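October, evening

I have now lived in Tirkness for 18 months, and this week I finally began the course in bread baking which I had promised myself since the spring. I write it down tonight because I am afraid that I will forget the small things, and the small things are always what I like to read later.

The starter lives in a glass jar on my kitchen shelf. I feed it in the morning before work, with rye flour from the mill at Nasiden. The first days it smelled of wet paper and I was quite worried. Now it smells of apples, a little sharp, and it climbs nearly to the lid by noon.

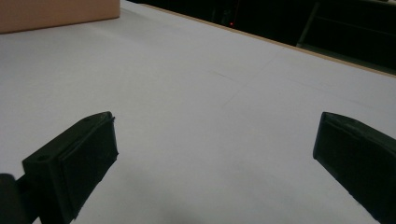
White table, evening.

My grandmother baked without weighing anything. She put her hand in the flour and she knew. I do not know, so I weigh. For one loaf I take 400 grams of flour, and I write the water beside it in my notebook. When I began I added more flour each time the dough stuck to my fingers, and the bread became heavy like a brick. Now I wet my hands instead and I try to be patient.

The rain has not stopped since the morning. I walked home from the bus by the harbour road, and the ferry from Ballholm was late again, with all its lights on.

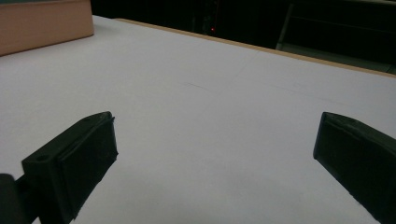
Later, after supper

The second loaf came out at seven o'clock. The crust is good, dark at the ears, but the inside is a bit close and I think I was in a hurry with the last rising. My kitchen is colder now than in September, so it must stand longer. I ate two slices with butter while it was still warm, although every book says that one must wait.

I looked also for the old recipe with caraway which I copied at Solís, in the guest house there, on the back of a bus ticket. I found the ticket in my dictionary, under the letter M. The pencil is very weak but I can read it.
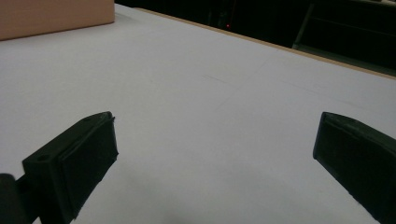 Can I leave the dough in the cold overnight and bake it before work?
I think so, if I shape it before bed and put the oven on as soon as I wake up. I will try it tomorrow with the smaller tin.

My notebook has only 8 empty pages left. I should buy the same kind again, with squares, but the shop by the church has changed its owner and sells mostly candles now.
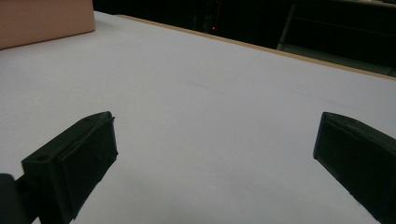
The table, with a cardboard box at the far end.

It is almost eleven. The starter is fed, the tin is greased, and I must remember to buy salt.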